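Ellar 2 nach dem Update: Akku nur noch bis zum Nachmittag?

Forum > Smartphones und Tablets > Android allgemein

kabelsalat_ost
Hallo zusammen, ich habe seit Januar das Ellar 2 und war bisher richtig zufrieden. Dann kam das große Update und seitdem muss ich spätestens um halb vier ans Ladegerät. Vorher bin ich locker bis ins Bett gekommen, und da war noch was übrig! Ich mache nichts Wildes, bisschen Messenger, Podcasts auf dem Weg zur Arbeit, abends mal ein Video. In der Akkuanzeige steht ganz oben »System«, damit kann ich natürlich super viel anfangen. Hat das noch jemand?

Moppelkotze77
Ja, hier genauso. Bei mir wird es dazu noch oben neben der Kamera warm, auch wenn es nur auf dem Schreibtisch liegt. Ich hab die Lolomero-App in Verdacht, die synchronisiert seit dem Update gefühlt ununterbrochen. Schmeiß die mal runter.

fernlicht
Sorry, aber das ist doch nach jedem großen Update so. Das Ding optimiert die Apps neu und indiziert die Fotos, das dauert halt zwei, drei Tage. Einfach mal in Ruhe lassen.

kabelsalat_ost
@fernlicht Das Update ist bei mir jetzt drei Wochen her, da müsste er mit dem Indizieren langsam mal durch sein. So viele Fotos hab ich auch wieder nicht.
@Moppelkotze77 Lolomero hab ich gar nicht drauf.

Moppelkotze77
Okay, dann nehm ich alles zurück. Schade, ich hätte so gern einen Schuldigen gehabt.

tante_tablet
Geh mal in die Einstellungen unter Anzeige und schau nach der Bildwiederholrate. Bei mir stand die nach dem Update auf »immer hoch«, obwohl ich sie vorher auf automatisch hatte. Und das Always-on-Display war auch plötzlich wieder an. Beides zurückgestellt und ich komme wieder gut über den Tag.

fernlicht
Die Wiederholrate macht vielleicht ein paar Prozent aus, aber doch keinen halben Tag. Ich bleibe dabei: Werksreset, sauber neu einrichten, fertig. Wer über so ein großes Update einfach drüberbügelt, darf sich nicht wundern.

tante_tablet
Werksreset ist für mich wirklich das Allerletzte. Danach sitzt man wieder einen ganzen Samstag da und tippt Passwörter ein, und die Banking-App will einen Brief per Post. Nee danke.

Moppelkotze77
+1, ich hab damals bei meinem alten Ovonik zweimal resettet und hinterher war alles wie vorher. Nur ohne meine Chats.

kabelsalat_ost
So, Rückmeldung. Wiederholrate stand tatsächlich auf hoch, Always-on war aus. Hab es umgestellt, und gestern waren um 22 Uhr noch 30 Prozent drin. Das ist schon mal eine ganz andere Welt, danke @tante_tablet! Ganz wie früher ist es noch nicht, ich beobachte das mal weiter.

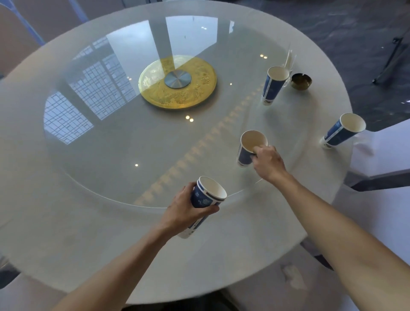
Was mich trotzdem ärgert: Warum verstellt ein Update Sachen, die ich selber eingestellt habe? Bei den Benachrichtigungstönen war es nämlich dasselbe, da hatte ich auf einmal wieder dieses furchtbare Gebimmel drauf. Weiß jemand, ob da noch ein kleines Update nachkommt?

fernlicht
Build 104 wird gerade verteilt, aber in Wellen. Im Changelog steht was von »Stabilität«, also alles und nichts. Ich hab es seit gestern und merke keinen Unterschied, hatte aber auch vorher kein Problem.

Moppelkotze77
Natürlich hattest du keins ;-) Bei mir wird noch nichts angeboten. Wie groß ist es denn?

fernlicht
Knapp 200 MB, kannst du also auch unterwegs laden. Und vorher bitte trotzdem ein Backup machen, sonst lese ich hier nächste Woche den nächsten Thread.

kabelsalat_ost
Backup läuft schon. Ich melde mich, wenn 104 bei mir drauf ist.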